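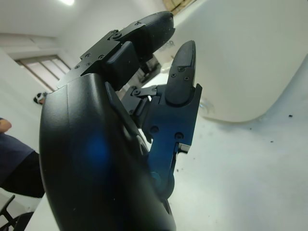 ## June so far, quick version

Moved the tomatoes again. Third spot this month, they hate me. The ones by the fence got maybe four hours of sun, the ones out front got cooked, so now it's the side steps and we'll see.

Bought the Tindell soaker hose everybody at the Brendell garden swap keeps going on about. 22 bucks. Leaks at the conector, of course - tape for now.

Seven Saludo peppers up out of a whole packet. Seven! Might of been old seed. The beans are fine, beans are always fine.

Water bill came and I'm not talking about it. Rain barrel is next, if I can find one under 500 that isn't ugly.

Slugs got the basil last night. Going out with the flashlight at 10 - more later.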